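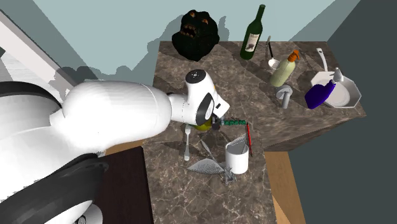

Big week for the Pennington robotics club – we finally moved into simulation! Thread, because I can't stop talking about it.

Our project is called Totden. The goal for April: get the arm to clear a messy kitchen counter, one object at a time, with nobody touching the controls.

We've logged 1,954 practice grasps so far. Forks are the worst. They lie so flat that the gripper keeps pinching countertop (simulated countertop, so go ahead, pinch away).

Mugs are going great though!! Handles or no handles, it grabs the rim and up it goes.

My job is the random clutter script. It picks from 28 objects and drops them wherever. I put in a monster head and I'm not taking it out – if the arm can cope with that next to a wine bottle, it can cope with my kitchen.

We're split into 2 teams, grasping and planning. I'm on grasping but I keep sneaking over to planning at lunch because they have the good arguments.

Next up is a practice run against the Bistton club. They've been doing this way longer than us and I'm so excited to see their code.

Okay, back to forks.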